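February 11, 2020 - grasp planner, lattice part in simulation

Continued with the branch for open meshes. Yesterday the planner in Storkness still refused the black lattice part, because the segmentation treated every hexagonal hole as background and gave back many small pieces. The antipodal sampler then put its candidates on single struts. These grasps have a good score on paper and no sense in practice.

Today I changed two things. First, the mask is closed before it goes to the sampler, with a kernel of 5 pixels. Second, the depth inside the closed mask is taken from the nearest strut, so that the wood of the table does not pull the surface normals backward. I also render the wrist view at every planning step now, to compare the mask with what the camera should see.
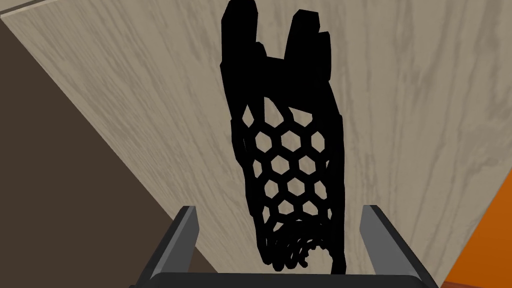
The closing works well on the middle of the part, where the cells are regular. It is less good at the lower end. The thin strands there make a ragged outline, and the width estimate jumps between steps. I tried a larger kernel, but then the deep notch between the prongs at the top is filled too, and the planner believes there is solid material. I went back to 5.

Ran 100 trials with random start pose, fingers open at the start. In 12 of them the planner gave no candidate at all. I looked at the logs of 3 and in each one the matte black was the problem: almost no shading, so the color term of the segmentation adds nothing and only depth decides. For the other failures I have not looked yet.

One more point, for whoever works on Dratgate: the collision checker still uses the convex hull of the part. For a mesh this is too careful, and good approaches are thrown away. The Morosow decomposition from July should be better, but I could not make it load with the new scene format.

To do:
- separate kernel for the lower end
- turn off color term when the variance is low
- ask in the Zúñiga channel about the loader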